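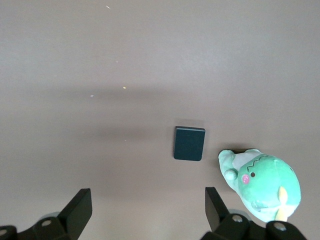 A table, a plush toy and a small dark square.

Caring for country records at home

Most of the country albums I own came from estate sales, and a good half of them needed work before I would put a needle on them. These are the habits I have settled into.

Clear the table first. Wipe it with a barely damp cloth and let it dry. Grit on the work surface ends up in the grooves, and a steel guitar solo shows every tick.

Hold the record by the edge and the label. Brush it dry with a carbon fiber brush, going around with the grooves. If it still looks dull, wash it. I use distilled water with a single drop of dish soap, a soft microfiber cloth, and a second cloth with plain distilled water for the rinse. Keep the label dry — old paper labels bleed, especially the red ones. Stand the record in a clean dish rack for an hour before it goes back in a sleeve.

Old shellac 78s are a separate job. Never use alcohol on them.

Throw out the original paper inner sleeve if it is torn or brown, unless it has lyrics or session credits printed on it. In that case slip it in behind the record, which gets a new poly-lined sleeve of its own. I do this with duet albums in particular, where the harmony singers are often named only on the inner.

Shelve records upright and snug, but loose enough that one pulls out without dragging its neighbors. Five or six leaning at the end of a row will warp over a hot summer. Keep them off the floor and away from the heating vent. I went through my own shelves in January and found 7 with dished edges, all from the end near the vent.

For price stickers on the jacket, warm them with a hair dryer on low and lift from one corner with a fingernail. Stop if the ink starts to come with it. Ring wear can't be fixed, and coloring it in with a marker looks worse.

Irfan Rana wrote to ask about wood glue for deep cleaning. I have tried it on a scratched gospel compilation. It peeled off in one sheet and took plenty of dirt with it, but I would not risk it on anything you can't replace.

Updated October 20, 2024
Ewan Rakena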